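Leave the middle of the table alone 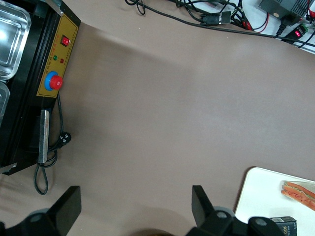

Plenty of bare table, and the black machine keeping to its own side.

I have a theory about workshops, kitchens, sheds and any other place where people make things, and it's that you can judge the lot of them by the middle of the table. Walls don't matter much. Drawers can be a disgrace (mine are). But if there's a clear patch in the centre big enough to put your elbows on, somebody will get some work done there.

I came to this late. For years I had a bench in a shared unit at Otstead and I kept everything on it, because I thought a busy bench looked like a busy person. Glue, rulers, three mugs, a radio with no back. When I wanted to cut something I shoved the whole heap to the left, and when I wanted to glue it I shoved the heap to the right. I once lost a set of hinges for 37 days and they were under my sandwich box the whole time.

So I look at a table like this one with real envy! The big machine is hard up at the left, its yellow panel facing in where you can get at the switch and that fat red stop button on its blue ring. A couple of clear plastic tubs are up on top of it. The middle is just plain brown surface, a bit rippled, waiting for something to be put down on it.

I do have one grumble, and it's the cord. It comes out by the panel and flops onto the table in a loose coil, and I'd have a clip on that before I'd even made the tea. Cables creep. Give one a hand's width and by May it has the whole table, and you're lifting it out of the way every time you reach for a pencil.

People tell me an empty table is a waste of space. Rents in Urnville being what they are, I do see the point – if you're paying for the floor you want something standing on it. But I think the gap is what you're paying for. A shelf costs next to nothing and goes up a wall. You can't hang up the place where your hands go.

My own rule is dull and it works. Anything heavy lives at the side with its buttons facing me, small stuff goes up high in tubs I can see through, and the middle gets cleared before I go home, even if that means dumping it all in a box marked "sort out". The box is very full. I'm not proud of the box. But the table is lovely.

Gurnent – notes from the bench | Contact | © Gurnent | Back to top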